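Packing tips from the Sturholm open day

I went to the open day at Sturholm in March mostly for the free coffee, and came home with better packing habits than I had before. The packing bench was run by Farhad Safavi, who has spent years getting robot arms to handle cardboard. Most of what he told us works just as well with two hands on a kitchen table.

Crease before you fold. Run the back of a butter knife along the line, using a ruler, and the board will bend where you want it. Press lightly. If you break the top layer of paper, the corner will tear later.

Hold a piece in two places, low on one side and high on the other. One hand on its own lets the board twist, and the fold wanders off the line.

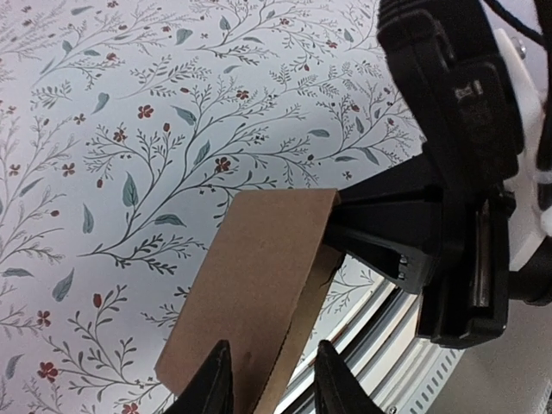

Pinch close to the crease when you work a side flap back. Cardboard is stiff there and won't buckle under your fingers. Out in the middle of a panel it dents easily, and a dent stays for good.

Don't rush the second flap. The arms at Sturholm took 35 seconds over a fold, and visitors kept asking if they could go faster. Safavi said they could – the corners just came out worse.

Store flat pieces on edge, between two shelves or behind a door. A stack on the floor picks up damp from below and the bottom sheets go soft.

Keep offcuts longer than your hand. They make good dividers for jars and glasses, folded once so they stand up by themselves.

Tape goes on last, after all the flaps sit square. Rub it down with a spoon. On dusty board, wipe first with a dry cloth or it will lift by morning.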